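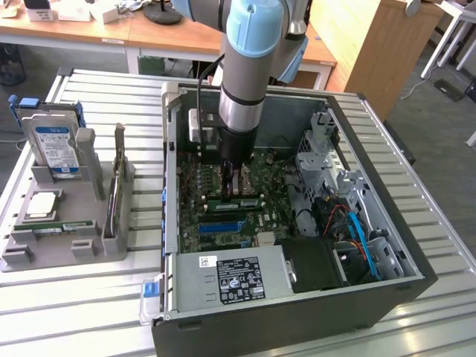
Figure 3.1 Memory module in its slot on a motherboard, with the case open

Chapter 3
Memory and Storage

In this chapter you will learn:
what main memory does and how it differs from storage
why a computer slows down when memory is short
how to read a simple memory specification

Marion Farquharson runs the accounts for Mowat, a small firm that hires out marquees. Each May, when bookings are at their highest, she keeps the customer list, the price sheet and the delivery map open all day. By the afternoon her computer takes several seconds to move from one to the next. Her colleague Callum Rankin suggested buying a larger disk. Marion deleted 158 old files instead, and the computer was no faster.

Both of them had mixed up two parts of the machine. The disk is storage. It keeps files when the power is off, and it can hold far more than anyone uses in a day. Main memory, usually called RAM, holds the programs and data in use at the moment. Its contents are lost when the computer is switched off.

A desk and a filing cabinet make a fair comparison. Papers being worked on lie on the desk, and the rest stay in the cabinet. If the desk is small, papers must go back to the cabinet before others can come out. A computer does the same when memory is full: it moves some data to the disk and fetches it again later. Reading from a disk is much slower than reading from memory, and the user notices the wait.

On most desktop computers, RAM comes as modules that fit into slots on the motherboard. Section 3.2 deals with the types of module and explains why one type will not fit a slot made for another. Section 3.3 covers storage, and Section 3.4 returns to Mowat and works out how much memory Marion's computer needs.

Before you start
Find out how much memory is fitted in a computer you use at home or at school. Write down the figure and the unit. You will need both for Activity 2 on page 42.

Key terms
main memory, module, motherboard, slot, storage, volatile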